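The Bed as a Sorting Table
Notes for my talk at the Burkbridge evening, July
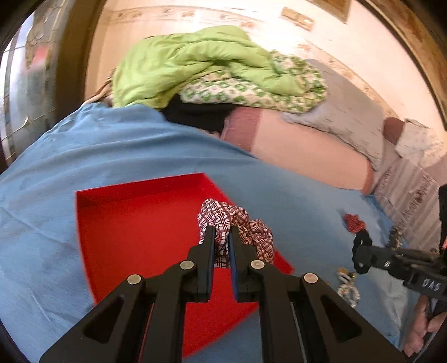 Zsófia Lakatos wrote to me before this talk that she would never sort anything on a bed, because then one cannot go to sleep until it is finished, and she has lost more than one night to a pile of scarves. I start with her words on purpose. Read them slowly, then wait a little.

SLIDE 1 – Why the bed

My answer to Zsófia: you are right, and this is the reason I do it. The bed gives me an end. The table in my home can stay full until winter and I will eat standing up. The bed I need at night.

Also it is soft. Things do not roll away and do not make noise. You can lay a thin blanket over the bedding first, one that washes easily, and work on top of it. In my home it is fleece, light blue on this bed, and dark small things show well against it.

Ask the audience: who here folds the laundry on the bed? Hands up. Wait for the hands. Then ask who has slept next to the laundry. (People laugh here. In Odera they laughed a long time, so give them a moment.)

SLIDE 2 – The tray

This is the main part, do not hurry.

I use a shallow thing with a rim. A tray is fine, a big lid is also fine. Red is good, because my eye comes back to it. The rule is simple: what I am deciding about now goes in the tray. All other things stay on the blanket. One thing in the tray, one decision. When it leaves the tray it goes to its place and I do not pick it up again.

Before I had the tray I had what my mother called the walking pile. I moved the same checked cloth from left to right and from right to left, and after one hour the room was the same as before, only warmer.

Say: the tray does not have to be pretty. Mine is scratched underneath from the years it lived under flower pots.

SLIDE 3 – Cloths first

Start with cloth. Plaid, patterned, plain, napkins, kitchen towels, the squares that came around a gift and stayed. They are big for the eye and easy for the heart. When the cloths are gone from the heap, the bed looks half done and you have courage for the rest.

How I do it:

Pick it up by a fold and shake it once.
Look at it against the window. Thin places show.
Decide: kitchen, dust, or out.
Fold it on the spot, also the ones for dust.

I know that many people do not fold the dusting cloths. I fold them. A crumpled cloth comes back to the bed next time, a folded one stays in the drawer. I cannot explain this better, it is my experience.

If someone asks about stains: wash first, sort after. I do not decide about a dirty cloth, I always decide wrong.

SLIDE 4 – Small things that tangle

Cables, straps, bead strings, thin chains. These are the ones which steal the evening.

Do not untangle during the sorting. Put each tangle down on the blanket with space around it, far from the cloths, so that it does not hide in a fold. I lost a necklace for 15 months in a pillowcase this way. Tell the story of the pillowcase if there is time. If there is no time, only say that it was found by the iron.

When the cloths are done, sit down, take better light, and open the tangles one after the other. For beads I use two pins and a saucer. For black cables I use a strip of paper where I write what it belongs to. If I do not know what it belongs to, I write the month on it, and if the same month comes again and I still do not know, it goes.

Show the pins and the saucer from my bag. Pass them to the first row – and ask for them back! In Odera I went home without the saucer.

SLIDE 5 – Where the bedding goes meanwhile

A question I get by mail very often. You have a quilt, pillows, perhaps a long bolster. They are in the way, and the floor is cold or dusty.

I heap them at one end and leave them there. Quilt folded and on top of the pillow, bolster next to it. They make a low wall and the small things cannot go over it. Do not put anything from the sorting on the quilt. The quilt is the border. In my first year I had no border, and I slept with a tea strainer.

Bright colors help here too. A lime-green quilt tells you clearly where the work stops.

SLIDE 6 – Boxes

Keep this short, the audience is tired of boxes from other talks.

I use two boxes. One goes out of the house, one goes to another room. I tried the Vonska boxes with lids and I tried the Cimmont ones without. Without lid is better for me. A lid is an invitation to close it when it is not full and to forget it in the hall.

The box that goes out of the house stands next to the shoes. The box for the other room is emptied before dinner.

SLIDE 7 – What I counted

Only for those who like numbers. I wrote down one full year. From my flat of two rooms, 1135 things passed over the bed. Of them 286 left the house. I was a little disappointed, I had hoped for half. But then I looked in my notebook, and most of the things that stayed had found a fixed place, and they did not come to the bed a second time. For me this is the result, more than the number that left.

If somebody says that counting is too much work: yes, it is. I did it for one year and I will not do it again.

SLIDE 8 – Back to Zsófia

She tried it in the end, with a lid from a cake box. She wrote that the scarves went well and the buttons went badly, and that she finished at half past ten and slept on time. She still prefers the table. I told her the table is allowed, if she promises to eat on it the same evening.

Questions. If nobody begins, ask them what is lying on their bed at this moment.

Before leaving: saucer, pins, paper strips, adapter for the projector.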